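Canvas prints – outgoing inspection, Tralo shop floor
Checked by: Ulla Valtonen
Run: Mäkelä order, gallery wrap + framed mix, 14 pieces
Start 6:40 am

1. Color match to proof
OK on most. Two of the coral ones came off the printer a shade too orange, held them next to the proof under the daylight lamp and it's plain to see. Reprint both. Don't try to fix with varnish, we did that in April and got it all back.

2. Surface – scratches, lint, head strikes
One head strike, lower left, navy botanical. Small but customer will find it. Lint under the coating on another one, reprint. Please wipe the table down before coating.

3. Corners and folds
Folds tight on all except the big square. Corner bunches up on the top right, whoever wrapped it folded the wrong way round. Rewrapped, fine now.

4. Staples
3 sticking up on the back of the square one. Hammered flat. Check with back of the hand, not fingertips.

5. Stretcher bars
Jalton bars, new batch. One warped, rocks when you lay it flat. Put aside with a tag on. Lauri Seppälä to call them about a credit.

6. Tension
Tap test ok. Slight sag on the panoramic, keyed out and it came up nicely. Look again before it gets packed.

7. Mirror edge
Design wraps right on all of them. On the fox print the edge color is lighter than the front – same file as last time so it's the file. Asked for a new one.
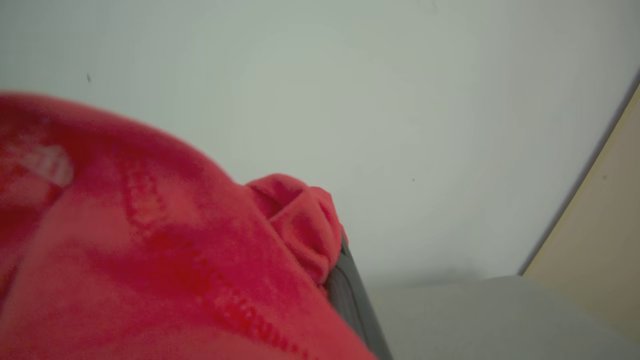 8. Hanging hardware
Sawtooth centered, screws snug. Two framed pieces missing bumpers, added. We are nearly out of bumpers, order more!!

9. Floating frames
Gap even all the way round on the Clitari frames. One has a chip in the black on the bottom rail, touched up with marker, let it dry befor wrapping.

10. Labels
Number 139 had the wrong size on the sticker. Reprinted label. Rest match the packing list.

11. Packing
Corner protectors on, glassine against the face, then bubble with the bubbles OUT. Found one the other way round and it leaves little circles in the coating.

Result: hold for reprints, rest can ship
Recheck when reprints are coated – Ulla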